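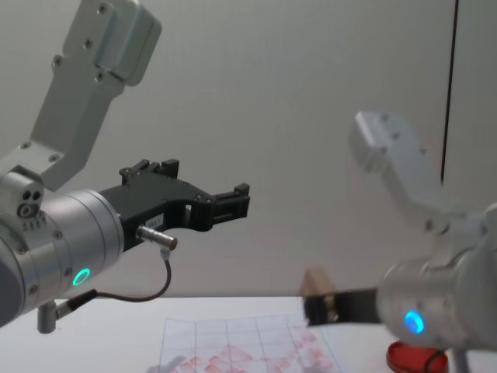

Irnavby library to stay open until 8pm from May

Search this site
Enter keyword
Go

Irnavby library will open two evenings a week from May, after 2753 people signed a petition asking for longer hours.

The building in Sproģis Lane currently shuts at 5pm, which many residents said was too early for anyone with a full-time job. The new closing time will be 8pm on both evenings. Morning hours stay the same, apart from a later start of 10am after each late night.

Kirsten Hiebert, the branch manager, said the change would be paid for out of the existing budget for 12 months and then looked at again.

"We had 96 replies to our own survey and most of them asked for evenings," she said. "Parents wanted somewhere for homework, and people wanted to pick up their reserved books on the way home."

The upstairs study room will be open during the late sessions, but the local history shelves will not. Fines and renewals can be dealt with at the desk until 7.45pm. The number 2 bus stops outside and runs until 9pm.

Comments

marshlane_pat: Good news. Can they fix the book return slot as well?

D Orrin: 5pm was useless for me, I don't finish till half past.

teasel: Why is local history shut? That's the only bit I use.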